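Search this site
Enter keyword

Zestmont sign-up software for volunteer groups: my review

Our community association in Hindbridge has used Zestmont for two seasons, so I think I can now write a fair opinion. I coordinate the people who give their time for the food pantry and the reading hours. Before, we kept all names in one spreadsheet, and two persons often changed it in the same moment.

The set-up took me one long evening. I imported 107 names without problem, but the phone numbers lost their first zero and I had to correct them by hand. Support answered me the next morning, very politely. 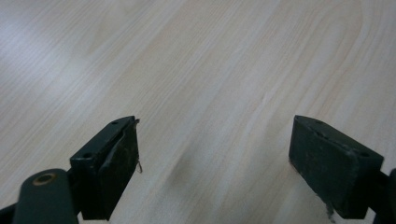

Daily use

The calendar is the best part. A member opens the link, chooses a shift and receives a message the day before. Older members needed a little help with the password, and after this they managed alone. I also like that a person can offer a shift to another person without writing to me.

The reports are weaker. I wanted the hours for each partner agency, and the program gives only one total. For our November meeting it showed 2929 hours, and I had to divide them myself. 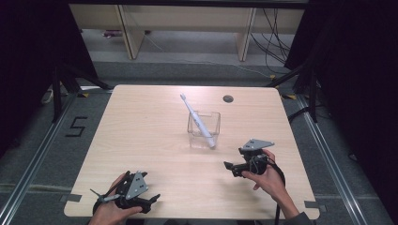

I wrote to them about this and they said it is on their list, with no date. We tried Jandetti also. It has better reports, but the calendar is slow on a phone, and most of our people use only a phone.

For a small or middle group I recommend Zestmont. If you must report to many agencies, please ask for a trial first and test exactly this.

Dela Mahama
11 November 2020

Contact | Copyright Hindbridge Community Association | Back to top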